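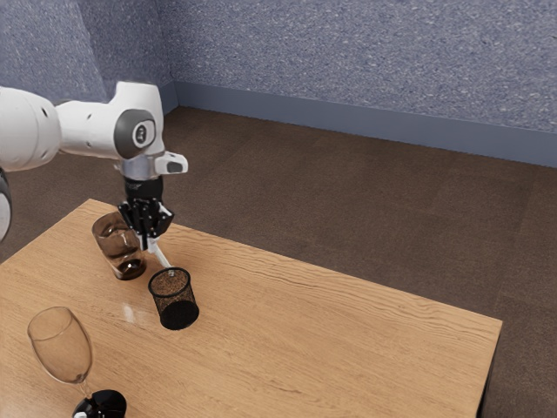 Weronika Zieliński would like it known that the job is less tiring than it was and more fiddly, and that anyone applying should hear both halves. She used to clear and reset meeting tables by hand, every one of them, and go home with a sore back. Now she spends a good part of the shift deciding what the arm should pick up first and what it had better leave to her. Her other remark was that she misses the walking.

Table Reset Operator, two posts
Brundance Serviced Offices, Busau

We run meeting rooms for hire. After each booking the tables have to be cleared of glasses and put back in order with pens, paper and clean tumblers for the next group. Until last November this was done entirely by hand. We now use robot arms for part of it, and the work of the room staff has changed as a result. These two posts are new and are written for the job as it is now.

What the work is

You will look after the arms in a group of rooms on one floor. Every task is tried out in simulation before it goes to a real room, and operators take part in that. A normal shift is split between the desk and the rooms.

At the desk you will:
- watch simulated runs of clearing and resetting a table, and mark where the arm's approach is wrong or too close to something that could tip
- note objects that are hard to grip, such as stemmed glasses, mesh pen holders and tumblers with drink left in them
- set the order in which things are moved
- write a short handover for the next shift

In the rooms you will:
- check each table before a run starts and take away anything the arm should not handle
- stop a run when needed and finish the table by hand
- wipe down, restock and do a last check before guests come in
- clean the grippers at the end of the shift

You do not need to write code. The software is called Brellen and works by menus and a pause button. Most people are comfortable with it by the end of the training.

What has changed for staff

Applicants ask about this, so the position is set out in full. No one on the room team lost their job when the arms came in. Two people moved to the front desk at their own request. The early shift now starts an hour later. There is less carrying and less bending, and more sitting and looking at a screen, which does not suit everybody. Breakages are recorded against the room, never against the operator. Operators are not ranked by how many tables they finish.

Some things are still being settled. The staff want a say in which tasks are handed over next, and a meeting is held each month for that purpose. Operators are paid to attend. Rotas are published two weeks ahead, though this has slipped more than once during the changeover.

Hours and pay

Both posts are permanent. You will work 29 hours a week on a mix of early and late shifts. Pay is the same as for senior room staff, and the grade table will be sent to you on request. There is a one-off payment of 600 euros when you complete the training. Late shifts carry the usual supplement. A meal is provided on any shift longer than five hours.

Training lasts 38 hours and is paid. It is given by Ingegerd Hovland and takes place in Room 338, which is kept out of the booking system for this. The first part is all simulation. You will not be asked to run an arm alone until both you and the trainer agree that you are ready.

What we are looking for

- experience in catering, cleaning, hotel work, warehouse work or anything else where you had to keep a place in order against the clock
- patience with repeated tasks
- willingness to stop a run when you are unsure
- enough written English to leave a clear handover note

Experience with robots is welcome but will not count for more than experience with tables. The desk can be raised for standing work. If you have a condition that affects lifting or screen work, tell us and we will look at how the shift could be split.

How to apply

Send a letter of one page and a list of your past jobs to Elżbieta Krawczyk at the Brundance office in Busau, by post or through the form on our vacancies page. A photograph is not needed. Please say which shifts you cannot work. Applications close on March 14, 2024.

Those invited to interview will spend an hour with the room team first, including time at the simulation desk, and may put any question to them without a manager present. Travel within the region is refunded on production of a ticket.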